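Frequently Asked Questions: Teaching by Demonstration at the Warnbridge Laboratory

The Sokol program trains two-armed robots on everyday household and garden tasks. Operators perform each task by remote control, and the recorded motions are used for training. The current unit covers garden supplies, including a canvas tote with front pockets, pruning shears and a hand rake.

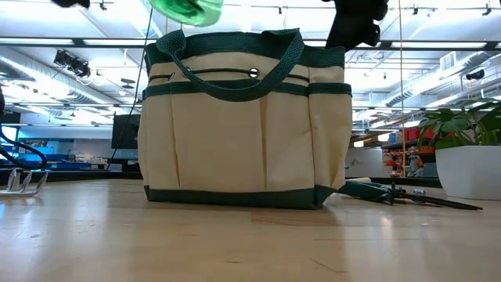 By Matěj Lukáč, Warnbridge Laboratory
November

Who may serve as an operator?
Any staff member or enrolled student who has completed the 4-hour orientation in Room 806. No programming experience is required.

How are the arms controlled?
The operator holds a pair of handles, one for each arm. The arms follow the movement of the handles, and a trigger closes each gripper.

May I guide the arms by hand instead?
Yes, in the introductory sessions only. Hand guidance must be requested when booking.

How long is a session?
Two hours, including setup. Operators may book up to 8 sessions per month.

What happens if I make a mistake?
Please continue if it is safe to do so. Recordings that include a correction are kept and labeled separately in Pretell, our scheduling and records system.

Do both arms have to be used?
This depends on the task sheet. In the garden unit, both grippers may work close together over a single item, such as a clear plastic bowl. Operators should move slowly when the fingers face each other.

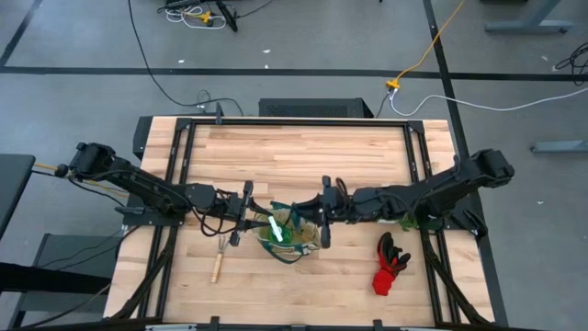

Booking and Cancellation

How do I reserve a time?
Reservations are made through Pretell. Cancellations must be entered before 8 a.m. on the day of the session.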